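Workplace Studies | Articles | Storage and Paperwork

4. What the cupboard is supposed to do

The claim we set out to look at is easily stated. If people who work at shared desks are given a low cabinet with doors, close enough to reach without a walk, they will put their papers in it, the desk will stay clear, and anyone who needs a paper will find it sooner. The Woster guide to shared offices says this almost word for word. So does the Pilex handbook, which most of the offices in our study had been given at one time or another. Neither tells the reader how this was found out. We wrote to both for the evidence and were sent the guide and the handbook.

We don't say the claim is false. We say that it bundles together several things which ought to be taken apart. A clear desk can be seen by anyone who walks past. Whether a paper can be found again is a different matter, and it can only be learned by somebody going to look for it. Most of what has been written on the subject checks the first and reports it as though it were the second. In our own notes from September we did the same, and we have had to go back over several pages that describe an office as "well organised" when all we had seen was a row of shut doors.

The trouble begins with the word "storage". In the Wijesinghe offices, where most of our visits took place, it was used for at least three sorts of thing. There were papers in daily use, put away at night and got out again in the morning. There were papers kept in case of a query, which might be wanted next week or never. And there were supplies, meaning binders and file boxes waiting to be filled. All of these went into the same kind of cabinet, and the people who used them had no shared rule as to which belonged where. When we asked, we were given a rule each time. It was seldom the same one.

A cabinet with doors hides this. On an open shelf an unused box next to a full one looks odd, and sooner or later someone remarks on it. Behind a door it can stay for years. The guides treat the door as pure gain, on the ground that a visitor sees wood where there would have been paper. We could find no account that weighs this against the cost to the person who has to open every door in turn. The lock makes it worse, at least in principle, though we came across very little actual locking. Keys tended to be somewhere else, and people left doors unlocked to save themselves the bother of finding out where.

It is also often said that a cabinet fills to whatever size it happens to be. We had expected to agree. The shelves we looked into did not bear it out with any consistency. Some were packed tight and some held next to nothing, and we could not match this to the number of people nearby or to the sort of work they did. The Woster guide gives the capacity of a shelf as up to 1000 sheets in binders, and the handbook plans whole floors on that basis, but a shelf with a single binder lying flat on it has in effect been taken out of the sum. Laid flat, a binder takes up the space of several standing ones. It is what people do when there is nothing for it to lean against, and it is why a nearly bare shelf is so often an awkward one to add to.

Figure 2. Low cabinet in front of a desk with fabric partitions. One door open; ring binder lying on the shelf, nothing in the compartment underneath.

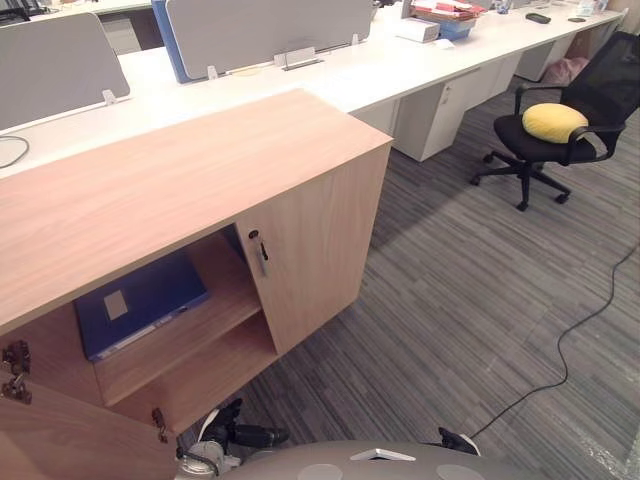 The planning literature has little to say on such shelves. Where it mentions them it calls them "spare capacity", which sounds prudent and commits the writer to nothing. We think the term should be used with more care. Space is spare only if somebody knows of it and would be allowed to use it. In the offices we visited, a person short of room would ask for another cabinet sooner than look into one belonging, as they supposed, to another team. Several of the people we spoke to could not say whose a given cabinet was. They were quite sure it was not theirs.

Sabina Khondokar has argued in her comments on our draft that we make too much of this. Her view is that a half-used cabinet does no harm, that furniture is cheap next to wages, and that an office with no slack in it is an unpleasant place to work. We accept the last part. On the first we are less sure. Each cabinet that might hold a paper is one more place to search for it, and the cost of searching falls on the people at the desks, while the cost of the furniture falls on a budget that someone else looks after. That the one is easy to add up and the other is not seems to us a poor reason for leaving it out.

4.1 Boxes before papers

A second claim concerns file boxes and binders themselves. The Skodano method, as it was taught in two of the offices, holds that the container should come first. Put an empty, clearly labelled box in the cabinet, and the papers will find their way into it. The handbook repeats this, with a drawing of a tidy row of boxes and a paragraph on the encouraging effect of colour.

We were doubtful and we remain so. The advice rests on the box being ready to use at the moment when somebody has a paper in hand. That moment is short. If the box has to be unwrapped, or a label written, or a clasp worked out, the paper goes on top of the nearest pile and the box stays as it was. New stock commonly goes into the cabinet in its wrapping, as this is how it arrives and there is no obvious point in the process at which taking it off becomes anyone's job. It then counts as "filing in place" when the office is inspected. One office manager showed us an order for 1000 file boxes and described it as proof that the scheme was working. It was proof that file boxes had been ordered.

The white label area on the front is a case in point. It is there on nearly every model, and the method leans on it heavily. But the person who puts a new box on a shelf does not know what will go in it, and the person who later has something to put in it may not have a pen, or may not feel entitled to name a box that serves other people. A blank label says that the decision is still to be made. We would like to see a study that follows a group of boxes from delivery to first use and reports how many ever get a name. We know of none, and our own visits were too short to supply one.
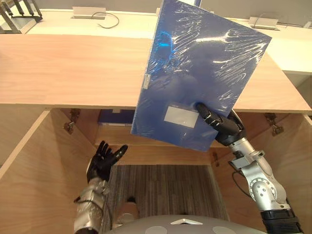 Amarachi Ogundipe, reading this section, objected that the wrapping was being asked to carry more than it could bear. In her experience film is often left on for good reason, to keep dust off stock that will not be wanted for a while, and a wrapped box has the merit of telling everyone at a glance that there is nothing inside. An unwrapped one has to be lifted or opened to learn the same thing. She added that if we wanted to know what was wrong with the Skodano method we should look at the handover between people, where in her view most papers go missing, and leave the packaging alone.

The point about telling at a glance is a fair one and we had not thought of it. It does, however, count against the method as much as against us. If the best thing to be said for a wrapped box is that it is plainly not in use, then it cannot also be drawing papers into itself. As for handovers, we saw only one, on Sat 12 December, when a team was clearing its desks ahead of a move, and it would be rash to build anything on that. People were tired and wanted to go home. Papers went into whichever cabinet stood open.

4.2 What can be said

Rather less than we hoped. We saw clear desks beside badly used cabinets and cluttered desks beside well used ones, and we have no way of knowing how common either is. We did not time anybody looking for anything, which in hindsight was the one thing worth doing. Two of the people who told us that the cabinets had made their work easier could not, when asked, recall the last time they had opened one. This does not make them wrong. A cabinet might help simply by being there for the papers no one wants to think about, and if that is its use then the guides should say so and stop promising quicker retrieval.

Our reading of the guides has also been unkind in one respect. They are written to be acted on, often by people with a bare room and little time, and a page of doubts would be of no help to them. But where a claim is repeated from one guide to the next without anyone going back to the shelf, it ought at least to be marked as advice. We return in section 5 to the question of open shelving, on which the evidence is no better and the opinions are stronger.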